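# Folding table as an everyday table: keep or replace?

**Nayeli_Cusi** wrote on 11/05/2023:

We've been using a white square folding table in the living room since we moved to Storkau. It was meant to be temporary. It lives in front of the sofa, and we eat off it, fold washing on it and do the post on it. I'm trying to decide whether to clean it up and keep it or spend the money on a proper one. The top has faint scratches and there are a few brownish smudges near the front that I'd like to get rid of. The legs are thin metal ones that cross underneath.

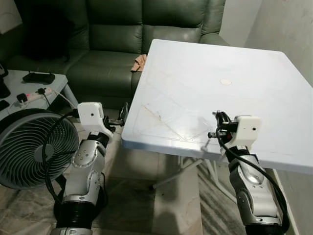
**Category: Furniture > Tables > Care and repair**

Sofa is dark green and I'm not changing it, so whatever I end up with has to sit in front of that. Budget for a replacement would be 333 at the very most.

---

**tienfu_lo** wrote:

Keep it. Smudges on a white top are usually tea or something off the bottom of a pan. Bicarb and a damp cloth, leave it 15 minutes, wipe off. Don't use a scouring pad or you'll have more scratches than you started with.

---

**Raghda H** wrote:

I'd replace it. I had a folding table as my main table for two years and the legs were what annoyed me, as there's nowhere to put your feet when you're on the sofa. A plain coffee table with a shelf does the same job. Leung had some in September that were well under your limit, though I don't know if they still do.

---

**tienfu_lo** wrote:

> nowhere to put your feet

Depends on the table. I've had mine for years and never thought about it. And you can't fold a coffee table up when people come round.

---

**Nayeli_Cusi** wrote:

We never fold it up, to be fair. It just stays out.

Tried the bicarb on one corner and I can't tell yet. Will do the rest at the weekend. The other thing is the space under it. I'd like to use that for storage if we keep it, and at the moment it's only got a green plastic thing shoved in by the wall. The floor round there is plain grey and has a dark stain I've given up on. The mirror is on that same wall, so I don't want anything tall on that side.

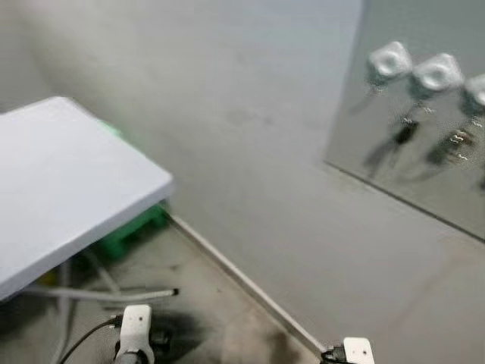
## Replies, page 2

**Fung-ping Chou** wrote:

For under the table, get low boxes with lids and slide them in lengthways so they clear the metal bar. Measure at the bar and not at the edge of the top. I bought two from Clorkivau without measuring and had to put them in the bedroom.

With the floor, have you thought about a rug? It would cover the stain and stop the leg ends marking anything.

---

**Raghda H** wrote:

A rug under a folding table will ruck up every time you move it. I'd sort the floor first. If it's concrete, a degreaser might lift the stain, but test a small patch.

---

**anju.bajpai** wrote:

Agree with Raghda on the rug, disagree on replacing the table. If the scratches are faint, an oilcloth from the market hides them and wipes clean. Mine came from the Nidilov shop, cut to size. Tuck the corners under and clip them.

---

**Raghda H** wrote:

Oilcloth slides about on a smooth top unless you clip all four sides.

---

**anju.bajpai** wrote:

That's why I said clip them.

---

**Nayeli_Cusi** wrote:

Thanks all. I'll finish the cleaning, measure at the bar and look at oilcloth. No rug for now. If it still looks tatty after that I'll go and see what Leung has.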